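Filed under: Home, Clutter & Other Lies

Kinwood says a set of shallow drawers will cure a messy table. I have my doubts. Give me a tray on top and I'll fill the tray first, and the drawers can wait until September.

Zlata swears by sorting on a Tuesday night, 20 minutes, everything in its place. Fine – but what is the place for a rubber chicken? Or one drumstick?

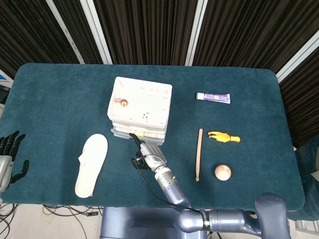

Ward Willems

The toothpaste could go back to the bathroom, I'll grant her that. The little cone with the red string is staying in the top tray until someone gives me a better idea than "label it."

3 comments | 180 shares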